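FOR IMMEDIATE RELEASE

Bruvulura puts two grippers through 1,000 bin picks and publishes every one of them

UMBRIDGE, 5 January 2019

Hello from the workshop! I run the testing side of Bruvulura, and I've been bugging everyone here for months to let me write one of our releases myself. So this one is from me, and it's about the thing I've been doing since June, namely watching a robot arm pick stuff out of a bin, over and over, with two different grippers on the end of it.

The short version for anyone on deadline: we ran 1,000 picks, split evenly between the Pramanik two-finger gripper and the Sternimport suction head, same arm, same bin, same objects. The full results go up on our site today, free, no sign-up form. The failures are in there too, all 261 of them, each with a note on what went wrong.

Now the long version, which I like better.

We're a small shop. We help packing and sorting businesses figure out what to bolt onto an arm before they spend real money, and the question we get most is "fingers or suction?" My answer used to be a shrug and a "depends what you're picking," and people were very polite about it, but you could tell they wanted more. The spec sheets don't help much either. They're full of payload and stroke and vacuum level, and then you drop a fuzzy ball in a corner and all of that goes out the window.

So we set up a bin and filled it with awkward things. Some round, some ridged, some that roll away the second you touch them (I have strong feelings about cylinders now). We used 9 object mixes, and each gripper got every mix. After each pick we wrote down whether the object came up, whether it stayed up until the drop, and if it didn't, why.

Suction was great on anything smooth with a decent flat spot, and fast too. On fuzzy or ribbed surfaces it struggled, and I mean really struggled, with lots of hissing and nothing coming up. The fingers were slower to line up but a lot less fussy about texture. Where they lost points was along the walls, where there's just no room to get a finger down the side of something. If most of your stuff ends up in corners, please read that section before you buy anything!

The part I didn't expect to care about was hoses and cables. We lost more afternoons to cable routing than to either gripper. Too little slack and the wrist can't finish its turn, too much and you've got a loop hanging down where you're trying to pick. We rerouted four times and I'm still not in love with it.
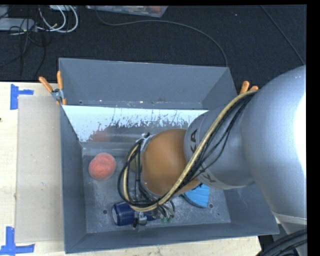 We also learned to clamp the bin. Early on it was just sitting there, and every time the arm brushed a wall the whole thing crept over a little, and then our positions were off and we'd be blaming the camera. Spring clamps fixed that. We threw out all the picks from before the clamps and started the count over, which hurt, but I didn't want anyone trusting numbers I didn't trust myself.

A couple of things the report doesn't do. It doesn't name a winner, so please don't write that Bruvulura picked one. It doesn't cover anything wet or food grade. And it's one arm in one workshop, so your mileage will vary, maybe by a lot. Neither Pramanik nor Sternimport paid for any of this or saw the numbers ahead of time. We bought both units at list price, and I have the receipts in a drawer.

What's in the download: the pick log as a plain spreadsheet, the object list with weights, our cable routing notes (with all the swearing taken out), and the settings we used for each gripper so you can try it at home, or at least at work.

Next up is cameras. I want to compare one looking straight down with one mounted on the wrist, using the same bin and the same objects, and if you've got a part that drives your own setup crazy, send it over and I'll try to work it into the mix. Small stuff only, please, it has to fit in the bin.

About Bruvulura
Bruvulura is an independent testing workshop in Umbridge. We try out grippers, arms, cameras and controllers for small manufacturers and packing companies, and we publish what we can.

Press contact
Bruvulura Testing Desk, Umbridge. Visits to the workshop are welcome on weekday afternoons, just let us know first so we can clear you a chair.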